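어수선한 책상에서 작은 물건 집기: 손목 카메라를 언제 믿어야 하는가

2018년 6월 10일

지난 글을 쓴 것이 1월이었으니 꽤 오래 쉬었습니다. 그동안 한국어로 긴 글을 쓸 일이 없어서 문장이 조금 딱딱할 수 있습니다. 틀린 표현이 있으면 댓글로 고쳐 주시면 감사하겠습니다. 지난번에도 어떤 분이 "파지"와 "집기"의 차이를 설명해 주셔서 큰 도움이 되었습니다. 이번 글에서는 두 단어를 같이 쓰겠습니다.

오늘 쓰고 싶은 내용은 저희가 Cadus라고 부르는 방법입니다. 이름에는 특별한 뜻이 없습니다. Grigore Preda가 폴더를 만들 때 붙인 이름이 그대로 남았습니다. 저는 이 방법의 전체를 만든 사람이 아니고, 파지 직전의 마지막 구간을 맡았습니다. 그래서 그 구간의 이야기를 가장 많이 하겠습니다.

문제는 이렇습니다. 로봇에게 책상 위의 물건 하나를 집으라고 시킵니다. 책상에는 다른 물건도 많이 있습니다. 머리 쪽에 있는 카메라는 책상 전체를 보기 때문에 목표가 어디에 있는지 잘 압니다. 그런데 손이 가까이 가면 팔과 손이 목표를 가리기 시작합니다. 작은 물건일수록 빨리 가려집니다. 반대로 손목에 있는 카메라는 가까이에서 아주 잘 보지만, 멀리 있을 때는 벽이나 바닥만 보고 있는 경우가 많습니다. 두 카메라가 모두 쓸모가 있는데, 쓸모가 있는 시간이 서로 다릅니다.

예전에 저희가 쓰던 방법은 단순했습니다. 손과 목표의 거리가 정해진 값보다 작아지면 머리 카메라에서 손목 카메라로 바꿉니다. 이 방법은 책상이 비어 있을 때는 잘 됩니다. 물건이 많으면 두 가지 실패가 나옵니다. 첫째는 손목 카메라가 목표가 아닌 옆 물건을 목표로 착각하는 것입니다. 둘째는 바꾸는 순간에 목표의 위치 추정값이 갑자기 움직여서 손이 움찔하는 것입니다. 저는 이것을 공책에 "딸꾹질"이라고 적어 두었는데, 지금은 팀에서 다 그렇게 부릅니다.

Cadus는 한 번에 바꾸지 않습니다. 두 카메라가 각각 목표의 위치와 함께 자신의 불확실성을 내놓고, 그 불확실성에 따라 두 추정값을 섞습니다. 여기까지는 새로운 것이 없습니다. 이런 식의 융합은 교과서에도 나옵니다. 저희가 더한 것은 가림을 미리 계산하는 부분입니다. 로봇은 자기 팔이 어디로 갈지 이미 알고 있습니다. 그러므로 조금 뒤에 머리 카메라의 시야에서 목표가 얼마나 가려질지도 예측할 수 있습니다. 예측된 가림이 커지면, 목표가 아직 잘 보이는 동안에 머리 카메라의 가중치를 미리 내리기 시작합니다. 그러면 전환이 부드러워집니다.

그리고 손목 카메라 쪽에는 확인 단계를 넣었습니다. 손목 카메라가 "이것이 목표다"라고 말하면, 그 주변에 있는 물건들의 배치가 머리 카메라가 조금 전에 본 배치와 맞는지 비교합니다. 목표만 비교하지 않고 이웃까지 비교하는 것입니다. 이 생각은 Smaranda Stanciu가 냈습니다. 저는 처음에 계산이 느려질 것이라고 반대했습니다. 제 예상이 틀렸습니다. 이웃의 모양을 자세히 볼 필요는 없고 대략적인 방향 관계만 있으면 충분해서, 제어 주기에는 영향이 거의 없었습니다.

실험은 모두 1000번 했습니다. 물건의 배치를 바꾸고, 조명을 바꾸고, 시작 자세를 바꾸면서 같은 절차를 반복했습니다. 그중에서 985번은 목표를 집어서 정해진 높이까지 올렸습니다. 숫자가 좋아 보이지만 조심해서 읽어야 합니다. 여기에는 쉬운 배치도 많이 포함되어 있습니다. 목표 옆에 다른 물건이 거의 없는 배치에서는 예전 방법도 거의 실패하지 않습니다. 그래서 제가 더 중요하게 생각하는 것은 가장 복잡한 배치에서의 비교입니다. 이 비교에서는 예전 방법이 47번 실패한 배치들을 골라서 Cadus로 다시 돌렸고, 다시 실패한 것은 4번이었습니다.

그 네 번은 로그를 하나씩 다 보았습니다. 세 번은 투명한 물건 때문이었습니다. 투명한 컵이나 병이 목표 앞에 있으면 깊이 값이 깨지고, 이웃의 배치를 비교하는 단계도 같이 흔들립니다. 나머지 한 번은 접촉 문제였습니다. 위치는 정확했는데 손가락이 닿는 순간에 물건이 옆으로 굴러갔습니다. 바퀴가 있는 장난감이니 당연한 일이지만, 로그만 보고 있을 때에는 왜 추정값이 갑자기 옆으로 가는지 이해하지 못했습니다. 반나절을 좌표 변환에서 버그를 찾는 데 썼습니다. Matvii Holovko가 지나가다가 화면을 보고 "굴러간 것 아니야?"라고 말해서 끝났습니다.

기록을 위해 실패한 시도도 하나 적어 둡니다. 불확실성을 학습으로 얻으려고 작은 네트워크를 만든 적이 있습니다. 훈련 데이터와 비슷한 배치에서는 아주 좋았지만, 처음 보는 물건 앞에서 지나치게 자신 있는 값을 냈습니다. 틀렸는데 자신이 있는 카메라는 융합에서 제일 위험합니다. 지금은 검출 점수와 깊이의 흩어짐으로 계산하는 단순한 식을 씁니다. 보기에는 덜 멋있지만 어디에서 틀리는지 제가 설명할 수 있습니다. Kazimiera Kwiatkowski는 아직 네트워크를 포기하지 않았고, 보정을 다시 해서 보여 주겠다고 합니다. 결과가 나오면 따로 쓰겠습니다.

책상을 어떻게 차리는지 물어보신 분이 있었습니다. 규칙은 별로 없습니다. 실제로 사람이 쓰는 책상처럼 컴퓨터, 펜, 종이, 케이블을 두고, 그 사이에 목표를 놓습니다. 색이 비슷한 물건이 주변에 있는 배치를 저는 특히 좋아합니다. 초록색 자동차가 목표일 때 초록색 라벨의 병이 가까이 있으면, 색에만 의존하는 검출기는 금방 드러납니다. 케이블도 중요합니다. 케이블은 모양이 정해지지 않아서 이웃 관계를 비교할 때 제외해야 하는데, 제외하는 것을 잊으면 케이블이 조금만 밀려도 확인 단계가 실패합니다.

다음에 할 일은 두 가지입니다. 하나는 투명한 물건입니다. 깊이를 믿지 않고 윤곽만으로 이웃을 비교하는 방법을 시험하고 있습니다. 다른 하나는 집은 다음의 확인입니다. 지금은 손가락의 벌어진 정도로만 판단하는데, 얇은 물건에서는 이 값이 빈손과 거의 구별되지 않습니다. 손목 카메라가 이미 손가락 사이를 보고 있으니 그 화면을 쓰는 것이 자연스럽다고 생각합니다. Mirjam Aerts가 이 부분의 코드를 시작했고, 저는 평가 절차를 쓰기로 했습니다.

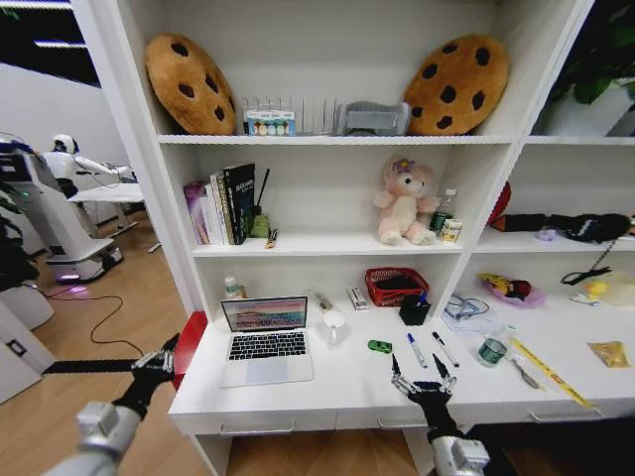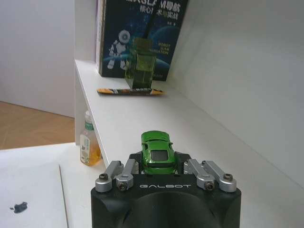 머리 쪽에서 본 책상(첫 번째)과 손목 카메라에서 본 초록색 장난감 자동차(두 번째).

코드는 아직 정리가 덜 되어서 공개하지 못합니다. 가림 예측 부분은 따로 떼어 낼 수 있을 것 같아서 그것부터 준비하고 있습니다. 불확실성 식의 상수를 어떻게 정했는지 궁금하신 분은 댓글을 남겨 주세요. 표로 만들어 둔 것이 있으니 다음 글에 붙이겠습니다.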